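Book Fair Site Inspection Checklist, December
Venue: Prustley Plaza
Inspector: Selma Kovačević
Event: Pirunik Authors' Reading and Signing

- [x] Signing tables level and locked. *Two tables re-seated.*
- [x] Book cartons stacked no higher than four. *Stojanović stock complies.*
- [ ] Cables to the reading microphone covered. *Mats to be supplied by 12 noon.*
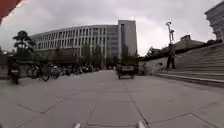

*Paved plaza, with the curved building to the left.*

- [x] Queue lane kept clear for wheelchairs.
- [x] Attendance limit posted. *Limit is 900.*
- [ ] Shelving for the Sikadance romance series secured. *Top shelf moves when pushed. Do not load until fixed.*
- [x] Extinguisher tags current.

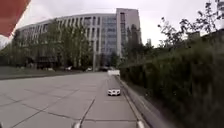
*Office building and tower block.*

Items left open must be signed off by Biljana Nedeljković before the first reading.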